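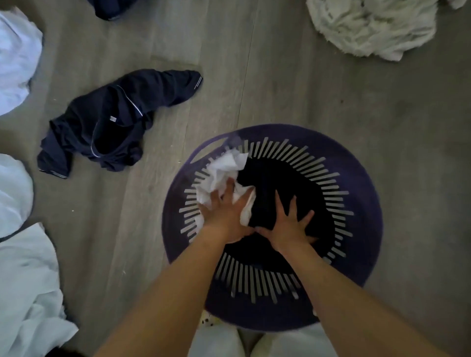 Laundry Service: Frequently Asked Questions

Fisstead Halls of Residence

These answers apply to residents of Dornier House, Ludska Court and the Mathew Building. Residents in private lettings managed by Fisstead should refer to their own tenancy handbook.

We use cookies to remember your preferences and to measure visits to this site. Accept all | Manage settings

Baskets and collection

Is a laundry basket provided with my room?

Yes. Each study bedroom is supplied with one plastic basket, which is listed on the room inventory and must remain in the room at the end of the residency. Baskets differ in colour and pattern between buildings. Residents may use a basket of their own for storage, but only the basket supplied may be left out for collection.

How full may the basket be?

Laundry must sit level with the rim or lower. Items may be pressed down by hand, with the palms flat, until the contents are below the rim. Please do not stand on the contents or use a heavy object to compress them. A basket with items hanging over the side will be left at the door and may be presented again at the next collection.

Do light and dark items need to be separated?

Whites and darks may be placed in the same basket for collection. They are sorted on arrival at the laundry room and washed separately. New garments in strong colours, particularly navy, black and red, should be washed by the resident on the first occasion. The service does not accept responsibility for dye transferred from a garment that has not previously been washed.

When are baskets collected?

Baskets are collected on Monday. They should be outside the room door by 8 a.m. and are returned to the same place by the evening. There is no collection on public holidays, and the service closes for two weeks in December. Closing dates are displayed in the entrance hall of each building.

May I leave loose items beside the basket?

No. Staff collect the basket and its contents only. Before putting the basket out, please check the floor around it, and look underneath the rim, where socks and other small items are easily overlooked. Clothing found in a corridor is treated as lost property.

What should I do if I have more than one basket of laundry?

A second load may be booked at the reception desk for a charge of £2, payable in advance. A numbered bag will be issued for the additional items. Bags must be returned empty after use -- they are not available for storage or for moving belongings between rooms.

Preparing items

How should garments be prepared?

Empty all pockets and fasten zips. Shirts and pyjama tops should be unbuttoned and the sleeves pulled straight, as twisted sleeves do not wash or dry evenly. Garments should be turned the right way out unless the care label states otherwise. Staff do not carry out this work on behalf of residents.

Do my clothes need a name label?

Every item should carry the resident's room number. Iron-on or sewn labels are both suitable, and the inside of the collar or waistband is the preferred position. Packs of 40 blank labels may be bought at the reception desk. Unlabelled items are returned with the basket wherever possible, but a claim for loss cannot be considered if the item was not marked.

At what temperature are items washed?

Coloured and dark clothing is washed at 30 degrees. White cottons, towels and bed linen are washed at 60 degrees. Residents who require a different temperature should use the self-service machines on the ground floor.

Which items are not accepted?

The following should not be placed in the basket:

- wool, silk and anything marked "dry clean only"
- shoes, slippers and bath mats with a rubber backing
- duvets and pillows
- items stained with paint, oil or bleach
- wet swimwear or sports kit

An item that cannot be washed will be returned with a slip stating the reason.

Is ironing included?

Ironing is not included. Clothes are returned dried and folded. Irons and boards may be borrowed from reception for up to 2 hours.

Care of the basket

How should the basket be cleaned?

Wipe the inside and the rim with a damp cloth and mild detergent. Baskets with slotted sides collect fluff in the openings, and a soft brush is suitable for removing it. Do not place the basket against a radiator or heater.

May damp towels be kept in the basket?

Towels should be hung to dry before they are placed in the basket. Slots in the sides allow some air to pass through, but tightly packed laundry will still develop an odour. Wet items should also be kept off the bedroom floor, where standing moisture can damage the boards.

What happens if the basket is broken or missing?

Please report the matter to reception so that a replacement can be issued. Cracked rims and handles should be reported promptly, as the edges can catch on clothing. No charge is made for fair wear. A charge may be made where a basket is missing when the room is inspected.

Loss and damage

How do I report a missing or damaged item?

Complete a laundry enquiry form at reception within seven days of the basket being returned. The form asks for a description of the item, its colour, its size and the position of the label. Damaged items should be handed in with the form and must not be washed again beforehand.

Is there a limit on claims?

Claims are limited to £200 for each resident in each academic year. An allowance is made for age and wear when an item is valued. Residents are advised to wash expensive garments themselves or to arrange suitable insurance.

How long is lost property kept?

Unclaimed clothing is held at Ludska Court until the end of term. Residents of all three buildings may inspect it during reception hours, on presentation of a room card. Items remaining after that time are given to charity.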